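Plelimville Adult Education
Kitchen Care and Small Repairs
Handout for Unit 6: Bamboo surfaces and metal hardware

Read this before class and bring it with you. The Wednesday group works at the long counter, so leave your coats in the hall.

1. What bamboo is

Bamboo is a grass. The stalks are split, planed into strips, dried and glued together under pressure. Boards, trays and many small boxes are made this way. You can usually find the strips by looking along the length of a board, where the color changes slightly from one to the next. Darker marks across a strip are nodes, the joints of the stalk. They are not defects and should not be sanded out.

The strips do not all take up water at the same speed. A board that is soaked will swell along some lines more than others, and the glue has to hold the difference. Most split boards we see in class have been through a dishwasher or left standing in a sink.

2. Metal on bamboo

Cabinet pulls often end up on the nearest board while a drawer front is being cleaned or painted. A bar pull touches down on its mounting posts, and if the posts are flared, the load goes onto the thin rims of the feet. Pushed sideways, a rim can leave a curved scratch in the finish. Lift the pull to move it. 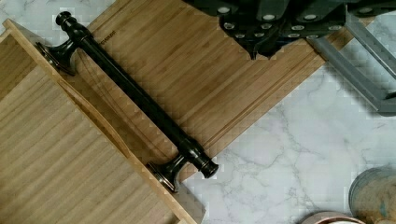
Dark finishes need some care too. Oil-rubbed bronze is usually a thin coating, and on many pulls the edges are meant to look coppery. Do not try to polish the copper color away. Wipe with a damp cloth, then a dry one. Ammonia and scouring powder will take the finish off. Ringed end caps hold grease in the grooves, and a soft toothbrush with dish soap gets it out.

If you are putting pulls back on, measure center to center between the screw holes before you buy replacements. The total length of the bar doesn't tell you anything about the holes.

3. Varnished or oiled

You need to know which one you have before you treat it. Look across the surface toward a window or lamp. A varnished top tends to give back a pale sheen. An oiled one is duller. Then put 2 drops of water on a spot that doesn't show. On sound varnish they stay beaded. On dry, oiled bamboo they spread and darken the grain.

Varnished: wipe only. Oil will sit on top and turn sticky.
Oiled: food-grade mineral oil, rubbed in along the grain, left overnight, wiped off in the morning.
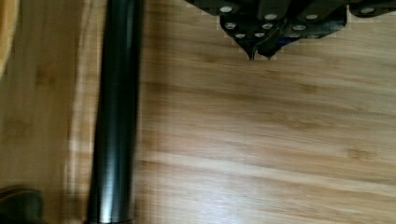 Brusmont, November

Additions to the notes after the first run of this unit:

The Leone oil listed in the old handout is no longer stocked. Any food-grade mineral oil will do. Don't use olive or corn oil, which go rancid.

Several people asked about sandpaper. Use 220 grit for raised grain and stop there. Going finer closes the surface and the oil goes in unevenly.

4. Where the board lives

A cutting board that stays out on the counter should be kept away from steam and from anything that heats up. Toaster ovens give off heat at the sides and back as well as the door. A pop-up toaster sends most of its heat straight up, but crumbs collect beside it and hold moisture against the board.
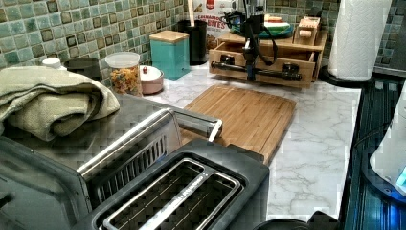
Stone counters stay cool and can hold a film of water under a flat board. Stand the board on its long edge to dry after washing, and lay it down again once both faces are dry. Turn it over once a week so the same side isn't always against the stone.

Towels should not be left on a toaster oven that is going to be switched on. Put them on a hook before you start.

For next time

Bring one bamboo item from home and one piece of hardware, with its screws if you have them. Write down whether the bamboo is varnished or oiled and how you tested it. The Vonar worksheet is in the folder by the door.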